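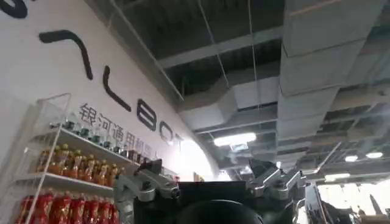 Birnville council by-election: nominations close and early voting arrangements confirmed

Nominations for the vacant East Ward seat on Birnville Council have closed, with three candidates accepted for the ballot. The vacancy arose when Councillor Genivaldo Rezende resigned after two terms to take up a position interstate.

The candidates, in ballot order, are Nazma Ekanayake (independent), Kamran Tarar (Birnville Ratepayers' Alliance) and Ivone Bezerra (independent). Each nomination was checked by the Returning Officer, Korkor Atinga, before the draw for ballot positions was held at the Toledo Street offices.

The electoral roll for East Ward now stands at 3075 voters. Residents who have moved within the ward and have not updated their address may still vote, but will be asked to complete a declaration at the polling place.

Early voting will be available at the Toledo Street offices from 8.30 am to 5.30 pm in the two weeks before polling day. Postal ballot packs will be sent to all voters who applied by the deadline. At the last ordinary election, 92 postal votes in East Ward were returned too late to be counted, and voters are urged to post their ballots as early as possible. Completed packs may also be handed in at the front counter.

The main polling place will be Brolulell Hall, open from 8 am to 6 pm. The school library used in previous years is closed for building work. The hall has step-free entry from the car park side, and two low voting screens will be provided.

All three candidates have agreed to attend a public forum at Brolulell Hall, starting at 7 pm. Seating is limited to 80 and places should be booked through the council office. Questions may be lodged in writing beforehand and will be put to every candidate in the same order. The rate rise proposed for next year and the future of the Filtetti Reserve lease are expected to be raised. Council received 61 written submissions on the lease, and a decision has been deferred until the new member is sworn in.

Candidates and their supporters are reminded that election signs may not be fixed to street trees, power poles or council fences. Signs on private property require the consent of the owner and must be removed within seven days of the poll.

A provisional count will be published on the night. The declared result will appear in the December issue of this newsletter.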